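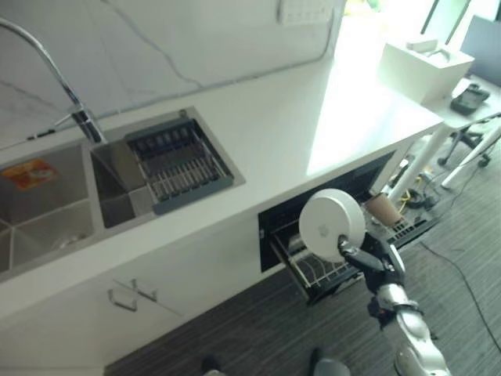

Ornella Ferri has spent most of her working life on the wet end of the kitchen: the sink, the drain, the dishwasher and the yard or so of counter that connects them. She trained as a plumber in Jarnport, moved into kitchen layout, and now plans sink walls for apartment refits at Tiedemann. When we spoke, late on a December afternoon, she had just come back from measuring a galley kitchen in which the dishwasher door and the oven door could not be open at the same time.

"It is a common fault," she says. "The plan is drawn with every door shut. People don't use kitchens with every door shut."

Her starting point is where the dishwasher goes relative to the bowls. She prefers it immediately beside the sink cabinet, on whichever side the user puts down dirty plates. Most right-handed people scrape and rinse with the right hand and hold the plate in the left, so she asks clients to wash one real plate in front of her before she fixes the side. The answer is often different from the one they gave on the questionnaire.

"A plate should go from the bowl to the rack without a step. If you have to step, it drips. Then you have water on the floor, at the toe kick, and that is where particleboard swells."

On double bowls she is less strict than many of her colleagues. A large single bowl takes an oven tray flat, and she grants that this matters to some households. In her view the two-bowl sink still earns its width when the smaller bowl is given a fixed job. She usually assigns it to draining, with a rod rack laid across the top. Hand-washed items drip straight into the bowl, and the counter stays clear.

"The rack must be shorter than the bowl," she says. "I want to see open steel in front of it. You still need somewhere to tip out a glass."

Rack length was the subject of a small trial she ran at Skasari, the rental block where Tiedemann refitted the kitchens two years ago. Tenants in one stairwell were given racks that covered the whole second bowl, and tenants in the other were given racks that covered part of it. After 80 days she went back and asked to see them. Most of the full-length racks were in a cupboard. The shorter ones were largely where she had left them.

Faucets take up more of her time than she would like. A tall gooseneck clears a stockpot, but it also raises the point from which water falls, and in a shallow bowl the splash reaches the backsplash. She sets the flow first and looks at the spout afterward. For the lever she asks for 40 millimeters of clearance behind it, measured with the lever pushed fully back. "The catalog drawing shows it in the middle position. That is no use to me."

The wall behind the sink gets a continuous slab where the budget allows, in the same material as the counter. Her concern is the joint. Grout lines at the back of a sink discolor early and are tedious to clean around a faucet base. A slab leaves one sealant line, which she inspects at handover and asks the owner to renew when it starts to lift at the ends. Cables are a separate matter. She wants appliance leads kept off the counter near the faucet and clipped along the wall if they have to cross it at all.

"They collect grease and then they collect dust," she says. "You wipe around them, never under."

Her views on loading a dishwasher are brief. Plates go in upright, one to a slot, eating surface toward the center of the spray. Paper and anything with a glued label stay out, as the fibers end up in the filter. She cleans her own filter every 4 weeks, and has written the interval inside the sink cabinet door in pencil.

Her current job is at Draken, where the base cabinets are 300 millimeters narrower than the brief assumed. She has moved the sink twice on paper. The dishwasher has stayed where it was, next to the bowls, and the drawer unit has gone to the other wall.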